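Automation and Everyday Work
Handout 4: Can machines do the chores yet?
Tutor: Yaryna Mykhailiuk

Read before the seminar. Bring your answers to the two tasks at the end.

Machines have washed our clothes and dishes for decades. They do it by shutting the work inside a box where nothing moves unless the maker wants it to. Putting the clothes in, taking them out and folding them is still left to us. When people ask whether robots can do housework, they usually mean this second part.

Making toast is a useful case. The heating was solved long ago. What remains is picking up a soft slice, lining it up with a narrow slot, letting go at the right height, and later getting it out again without tearing it. 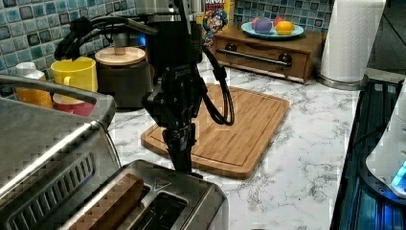
Fig. 1. Gripper over the toaster slots, with a slice of bread in the left-hand one.

Note how much else is on a normal worktop. A mug or a cereal box can be in a new place every morning, and an arm with hanging cables needs room to turn. A person allows for this without thinking.

Shop floors are easier in one way, as parts can be held in trays and jigs. Tiago Pacheco's study of the Corent packing line followed 2,426 picks over a week in September. The arm needed help with 122 of them, mostly bags that had slumped or stuck together. The line manager was content with that. In a kitchen, one failure in twenty would mean somebody standing by all the time.

Terms to know: grasp, slip, cycle time, structured setting, recovery.

Task 1. Choose a chore you do at home and write down each separate hand movement. Mark the ones that depend on touch.

Task 2. Read Marinho, chapter 2, and say whether his test for "finished" would suit a kitchen. Keep to 154 words or fewer.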